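Progress Report to the Mutwood Fund
Household Tidying Pilot: Equipment and Budget
17 July 2026
Submitted by Deolinda Prata, Project Manager

This report covers equipment purchases and planning since the April review. The project has one arm in service, fitted with a three-finger gripper, and its work in this period was limited to the entryway task, in which footwear is handled at a low shoe rack.

Spending. Purchases in the period came to $3,241, mostly for replacement fingertips, a second fabric sleeve for the arm and mounting hardware. The sleeve was not in the original budget. Rodrigo Morais approved it as a transfer from the travel line, and no additional funds are requested for it.

Quotes. Two suppliers, Skendex and Falcão, were asked to price a second gripper. Falcão's quote is lower but carries a delivery time of 20 weeks. Skendex can deliver sooner and includes a service visit - a point the Fund raised at the last review. A decision is planned once both firms have confirmed spare-part prices in writing.

Task work. Sessions at the rack continue on the carpeted floor of the Wuvport site, with slippers as the main test items. The wrist camera is used throughout. 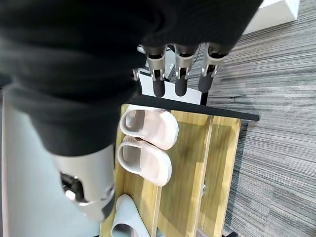

Fingertip wear remains the hardest cost to forecast. The current plan sets aside money for about 40 tips through the end of the grant year, and the figure will be revised when the second gripper is ordered. We ask the Fund to confirm that unspent money in the parts line may be carried forward - the amount will be stated in the next report.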